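La sala Goris estrena suelo

Desde este viernes, los vecinos vuelven a tener abierta la sala Goris, la de la planta baja del centro Patberg, que llevaba cerrada desde noviembre y que tanto se ha echado de menos por las tardes (¡sobre todo el grupo de costura!). La obra ha costado 3.635 euros y ha consistido, más que nada, en embaldosar de nuevo toda la estancia.

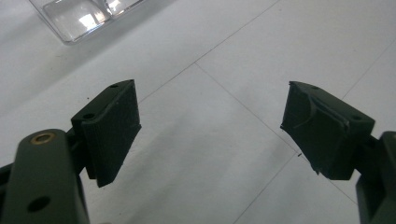
Palesa Xaba, que coordina las actividades del centro, cuenta que dudaron mucho con el color y que al final ganó un gris muy claro, casi blanco, «que da luz y alegra hasta los días feos». Se pide, eso sí, no arrastrar las mesas durante las primeras semanas. Los talleres vuelven a su horario de siempre y las inscripciones, que ya van por 158, siguen abiertas en recepción.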